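Chapter 7
Sharing a Table: Ground Rules for Two-Arm Work Cells

What you'll get out of this chapter
How to write a cell rule that people will follow
Zones, handover areas and who goes first
Stop conditions, and what the indicator light should and shouldn't tell you
Keeping a change log without hating it

Back when I was the junior person in a small lab called Flelter, I wrote my first set of operating rules for a pair of tabletop arms. It ran to 29 pages. I was so proud of it! I printed it, put it in a nice blue binder, and set the binder on a shelf next to the cell. Months later I went looking for it and found it under a monitor, holding the screen up at a comfortable height. My colleague Gangadharan Pillai had put it there, and when I complained he asked me (very kindly) to tell him from memory what the rule was for clearing a dropped item. I couldn't do it, and I'd written the thing.

So this chapter is about rules, but mostly it's about rules short enough to survive. In Chapter 6 we went through risk assessment for a single arm: reach, speed, payload, pinch points. All of that still applies when you add a second arm. You do the whole exercise twice, once for each, and then you do it a third time for the pair, and that third pass is where most of my students run out of patience. Please don't. Two arms that are each perfectly well behaved can still get into trouble with each other, with the things on the table, or with the person who leans in to pick up a fallen spoon.

Our running case for the next three chapters is a cell we call Gamora. It does kitchen chores on a plain tabletop: clearing plates, loading a rack, wiping up. I like chores for teaching because you already know what the job is supposed to look like. You don't need a background in welding to have an opinion on where a bowl should go. You also know how messy it gets, with crumbs and light plastic and round things that roll.

The first rule we wrote for Gamora was about zones. Each arm gets an area where it may work freely, and between those areas there is a shared zone where only one arm may be at a time. You mark the shared zone in software, and I think you should be able to point to it with your finger as well. If a visitor asks which part of the table is shared and you have to open a laptop to answer, your layout needs more thought. 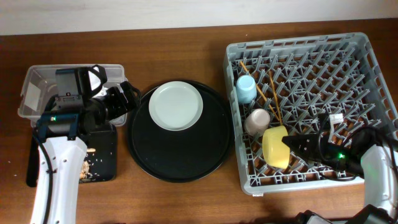
Once you have zones, you need a rule for who goes first. There are plenty of clever schemes for this and I've tried a good few of them. The one I keep coming back to is dull: an arm asks for the shared zone, gets it, finishes, backs out, and gives it up. If it can't finish, it backs out anyway and raises a flag. We had a version at Wysocka (the company I joined after Flelter) where either arm could hold on to the zone for as long as it liked, and you can guess how that went. Two arms, both waiting politely, all through lunch.

The timeout on Gamora is set at 200 seconds. That's long – you'll probably want something shorter for your own cell – but our chores include slow, fiddly placements and we didn't want arms giving up halfway through one.

Next comes the question of hands. Human ones, I mean. Our rule says that a person reaches over the table only when both arms are stopped, and "stopped" means the stop has been pressed. An arm that happens to be standing still doesn't count. I can't say this strongly enough to new people! A still arm may be waiting for its turn, or thinking, or about to move, and from where you're standing those all look the same. The same goes for indicator lights. A light tells you whatever its designer decided it should tell you, so look it up in the manual for your model, write it on the cell card, and never let anyone treat a green light as permission to reach in.

Then there's the table itself. Loose cables are the thing I see most often in student cells. Each arm's cables need enough slack for the full reach, and that slack has to go somewhere, so run the arm slowly to its farthest positions and watch where the loop travels before you write anything down. Do it again with the rack loaded and the tray out.

Last, the log. When we revised the Gamora card on 20/01/2020, we went back through 335 logged stops and sorted them by cause. Of those, 212 came from somebody moving an item or a fixture between runs and not writing it down. After that we added one line to the card: if you move it, log it.

The current card fits on one side of a sheet, and you'll find it reprinted in Section 7.2, next to a longer one from a partner lab, Inon. Read both before you start on the exercises, and have a pencil with you, as I'd like you to cross things out.

7.1 Drawing the zones

Start with the reach envelope you drew for each arm in Chapter 6. Lay one over the other on the same table plan and shade the part where they overlap.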